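Teleoperated kitchen demonstrations: September update

The Bristis group has finished its first collection of remote-control demonstrations in the Fevano kitchen simulator. Operators drive the arm with a handheld controller, and the software logs joint angles, gripper opening and camera views at every step. The collection holds 3000 recorded attempts. After review, 2824 were kept for training.
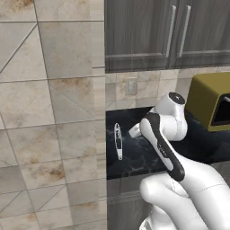 Why keep an attempt in which the operator hesitates or corrects course?
Corrections show the policy how to recover from a small error, so they stay in the set as long as the task is completed. Long idle stretches are trimmed before training.

Of the attempts kept, 1855 were driven from the wrist view alone. The remainder used a second view from beside the arm. Operators working from the wrist view were slower on the approach and needed fewer regrasps once the fingers were in position. The controller mapping was changed once during collection, on a Monday, and attempts from before and after the change are labeled separately.

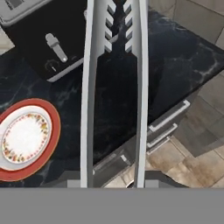
Wrist view in the Fevano kitchen, with toaster and plates at left.

Work on the second collection, Cuvamness, has started. It adds 11 tasks and lowers the maximum arm speed near the counter. Sites that want to contribute operators should first complete the Đào controller tutorial and submit one practice log in the standard format.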